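Ticket 1324: Open day demo, simulated bread grasp, visitor station
Opened by: Josefina Huenchumán
Assigned to: Kieran Hanrahan
Status: Open

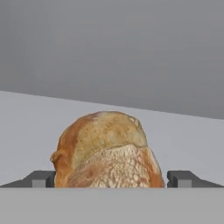
Reported problem

The visitor station at Grutudstead is meant to run the Fluvusov grasp sim on a loop, with a loaf of bread as the target. At the morning rehearsal the grip score read 970 on every attempt, whatever I did to the loaf position. A score that never changes is not a score. I don't want it on a big screen in front of people who buy grippers.

Log

9:40 am, Kieran Hanrahan
Restarted the sim and the score service. Same 970. Getska support says the number is "expected for soft items." I asked which soft items. No reply yet.

10:15 am, Josefina Huenchumán
The loaf has torn-looking crumb on one side and crust on the other, and the two fingers press on it from left and right. Does the model treat those surfaces any differently? If it's one rigid lump with a nice bread texture on it, the sign saying "handles delicate food" has to come down.

10:50 am, Kieran Hanrahan
Checked the object file. One rigid body, one friction value for the whole loaf. So no, it can't squash and it can't tear. The sign was Ranasinghe's wording, not ours.

11:30 am, Yupin Saithong
Found the stuck score. The display reads a saved result from run 169 and never asks for a new one. Pointed it at the live output. Next three attempts gave three different numbers, one of them a fail.

11:45 am, Josefina Huenchumán
Better. I'm still not convinced the live number means much. What is it out of? The manual doesn't say, and the Getska rep at the last open day told me "higher is good."

1:20 pm, Kieran Hanrahan
Rep called back. It's a contact force sum with a scaling factor he couldn't explain. I've hidden the score panel and left the plain pass/fail light.

Workaround for the open day

1. Start the sim from the station menu, not the desktop shortcut. The shortcut still loads the saved run.
2. Leave the score panel off.
3. If a visitor asks about crushing, tell them this sim doesn't model it.
4. Restart after 7 loops. It slows down past that and we haven't found out why.

Still open

Sign to be reworded (Nuria Moya has the file). Slowdown after repeated loops. Written answer from Getska on the scaling factor, which I'll believe when I see it.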